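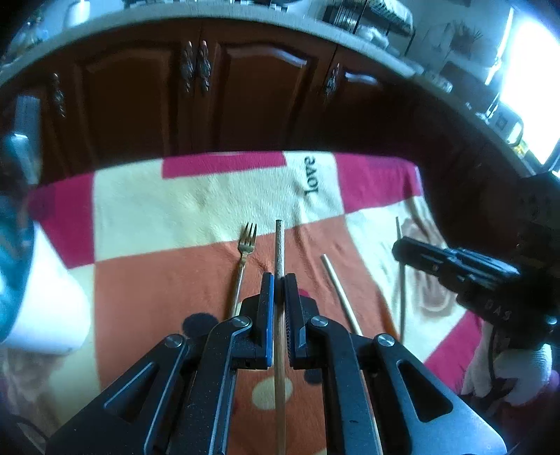
Wooden dowel held upright between two gripper fingers.

Lodging a complaint about a broadcast

1. Write to the station first. Give the program title, air time and the exact words complained of.
2. Keep the complaint under 300 words. Attach a transcript if the segment was live.
3. Allow the station its full reply period before going to the regulator.
4. File both letters together, labelled by date.

Updated June 13, 2021, by Songül Tekin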